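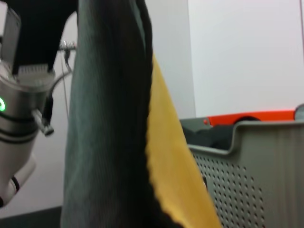 How often must the lint duct behind the dryers be opened and cleaned?
Every 4 weeks while all dryers are in use, and one more time before the September reopening of the upper floor.

Laundry and linen room - monthly safety check
Site: Lormont residence, ground floor
Date of check: 19 Jul 2018
Checked by: Sylvain Besson

Marks used: OK = in order. R = to repair. W = watch until next check.

1. Exits and passages
1.1 Exit door opens fully from inside - OK
1.2 Passage between washers and folding table free - W
Comment: Two carts were standing in the passage when I came in. They were moved at once, but I wrote the same remark last month. Please paint the parking place for carts on the floor.
1.3 Emergency light above door - OK
Comment: Tested with the button, it stayed lit for the full test.

2. Dryers
2.1 Lint screens clean - OK
2.2 Duct behind dryers - R
Comment: The joint at dryer 3 is loose and warm air comes out of it. I closed it with metal tape for now. The clamp must be replaced, tape is not a repair. Mahmoudi has the right size in stock.
2.3 Door switch stops the drum - OK on all machines
2.4 Hottest program, air at outlet - OK
Comment: Measured 70 degrees C, same as last time.

3. Washers
3.1 Hoses without cracks - OK
3.2 Floor drain runs freely - W
Comment: The water goes down but slowly. Grid was lifted and cleaned. If it is still slow next month, a plumber should look at it.
3.3 Machine feet level - OK

4. Electricity
4.1 Panel closed and labeled - R
Comment: Label of breaker 519 is not readable any more. I know what it is for, but the next person will not know.
4.2 No extension cords on the floor - OK
4.3 Iron cords and plugs - OK
Comment: One Sindel iron was taken out of use in the last check. It is still on the shelf - please throw it away or send it back.

5. Chemicals
5.1 Bleach stored apart from acid products - OK
5.2 Safety sheets in the binder - W
Comment: The sheet for the new Trornis softener is missing. It was asked for by e-mail, no answer yet.
5.3 Eye wash bottle in date and sealed - OK

6. Storage of linen and clothes
6.1 Nothing stored against the heaters - OK
6.2 Top shelves not overloaded - OK
6.3 Warm laundry is not piled before it has cooled - W
Comment: Kitchen towels need special attention, as remains of oil can heat up in a closed pile. The cool-down program must run to the end.

Cost
The duct clamp, the floor paint and a visit of the plumber can be paid from the yearly 3,000 for small repairs. The clamp goes first.

Signed: S. Besson
Copy to the house office and to the binder near the door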